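Come drive our simulated robot arm this spring

Hi, I'm Caoimhe Gallagher, and I run the demonstration side of a project called Grodari at Flelta. We teach robot arms to do fiddly assembly jobs by having people do the job first, by remote control, over and over, until there's enough for the software to learn from. I've done so many of these myself that my habits are all over the data, so I need other people's hands!

The arm lives in a simulator. You sit at a desk with a hand controller, you move, it moves. Mostly you'll be working on our assembly board, getting the gripper lined up with small parts and trying not to knock into the ones next door (everybody does at first, me included).
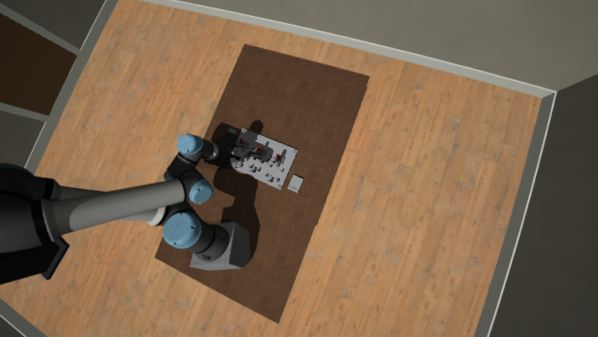

The assembly board in the simulator, with the gripper at its upper left end.

We're looking for 10 people. You don't need to know a thing about robots. Gamers do fine, but so do knitters, guitar players and folks who fix bikes, and one of my best drivers last year was a retired piano tuner. You do need to be 18 or over, able to use a hand controller, and okay with looking at a screen for a good stretch. Left-handers, please write to me, I have far too few of you.

Each session runs 2 hours with a break whenever you want one, and I'd ask you to come for seven sessions in all. The first is pure practice and nothing gets saved. After that I'll give you a short task, you'll try it as many times as you're comfortable with, and I'll be at the next desk if the controller starts acting up.
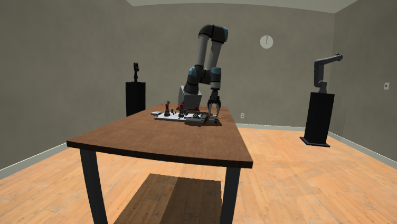
Please don't worry about being neat. If you miss a part and have to back off and come at it again, keep going, I want those runs too. A slow, wobbly try teaches us plenty about how people recover. The goal for the whole group is 1,000 finished runs by September, and I'd love for them to look like they came from different people.

We pay by the session, including the practice one, and we cover your bus fare. Sessions are at the Fuvum building, second floor, and evenings are fine if you work days.

To sign up, send me a few lines through the Grodari contact form with the times you're free and which hand you use. Put "driver" in the subject so it doesn't get lost in my inbox.

Posted Thursday, April 24, 2025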